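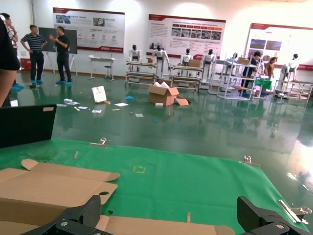 What's the best way to keep box blanks before you fold them?
Flat, in a stack, with the flaps all pointing the same way. Stand them on end for a week and they bow, and a bowed blank fights you at every crease.

Search this repo

# Costura box-folding notes

Hi! I'm Tomás Leitão and this is the README for Costura, my pile of written notes on folding plain brown cardboard boxes by hand (and on clearing up afterwards, which took longer than I'd like to admit). I started it in April because Zhuoran Dong and I kept arguing over which flap goes in first, and I wanted something to point at.

## What you get

There are 1,743 notes, one per line, in notes.csv. Each has four columns: the box style, the step, who wrote it, and a free comment. The comments are the good part - Kourosh writes whole paragraphs about tabs that won't seat, and I left every one of them in.

The box styles are named after whatever we were calling them at the time:

- Ukmont: tuck top, tabs along one edge
- Vorau: the deep one, needs tape on the bottom
- Sandu: shallow tray, no lid

## How we fold

Crease everything before you join anything. Bend each flap to 90 degrees, let it spring back, then bend it again. Side tabs go in before the front panel. If a tab has a hole punched in it, keep your thumbnail out of the hole, it tears so easily!

Work on a mat if you have one. A bare tabletop lets the blank slide around, and you end up leaning on it with your elbow.

## Cleaning up

We do this on Friday. Scraps and paper go in one bag, leftover boxes get flattened, and anything still good goes back on the stack. Notes about this step are tagged "floor".

## Known problems

Yung-ching Yang found that about 90 of the Vorau notes have the step numbers shifted by one. I've fixed the ones I was sure of and put a question mark on the others. Spelling is all over the place and I'm not going to touch it.

## Adding your own

Send me a few lines in the same four columns. Please don't send photos of tape, Chin-lung Leung already did.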